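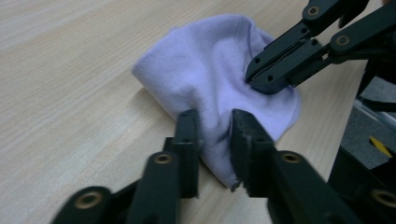 4.2 The Single Sock as a Household Category

Interview respondents were asked to tell us what they did with a sock whose partner had gone missing. We expected short answers. The Girnon interviews, in which this was the last item on the schedule, overran so badly that Brunton moved it to the front and dropped a question on mortgages.

All 528 households in the survey kept single socks. The differences lay in where they were kept, under what name, and with how much shame. Respondents in the Samberg sample favored a drawer; those in Hornora favored a bag hung on the back of a door, called "the waiting room" by one retired couple and "your mother's bag" by another. Only 11 households had ever thrown out a single sock on purpose, and in 2 of these the decision was still being discussed when the interviewer arrived.

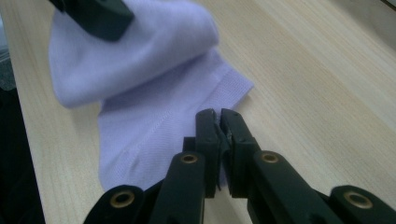

Length of stay proved hard to measure. Few people remember the day a sock became single, and the event is usually noticed at a bad time, such as 7 in the morning. We therefore followed Lam and asked for the oldest sock in the collection and the story attached to it. Most respondents had a story. Several had two, which did not agree, and in those cases we coded the version told by whoever did the laundry.

The usual economic account treats the single sock as an asset held against the chance of its partner's return. On that account, plain socks should be kept longest, because a plain sock can be matched with almost any other plain sock and the household need not wait for the original. 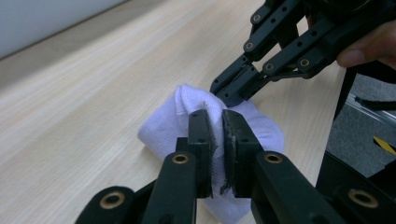 Our respondents did the reverse. Patterned socks, which have one possible partner in the world, were kept for years, while plain ones were quickly demoted to dusting. Condition mattered less than we had assumed. A white sock like the one in Figure 3, with a few loose threads sticking up from the fold, was sorted by most respondents into "fine," and by a firm minority into "shoe polish." Marín, who ran the sorting task, reports that couples seldom landed on the same side of this line and that she learned to seat them apart.

We also tested whether pairing rules were shared within a household. They were shared in name. Adults would agree that socks "have to match" and then disagree over whether two whites of different ages did so. Children held that any two socks were a pair, a position with the advantage of leaving no residue.

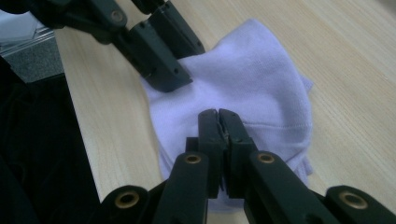
Agyeman and Rallis have argued that such disagreements are really about who is entitled to declare a thing finished. Our data fit this reading fairly well, though the Tang households are an awkward exception. There, 6 respondents reported buying only one kind of sock, in bulk, to end the matter for good. All 6 still had a bag of singles. When asked how a sock could be single under these conditions, one explained that it had an odd number in it, and declined to elaborate. We return to these cases in Section 5, where they do further damage to the model.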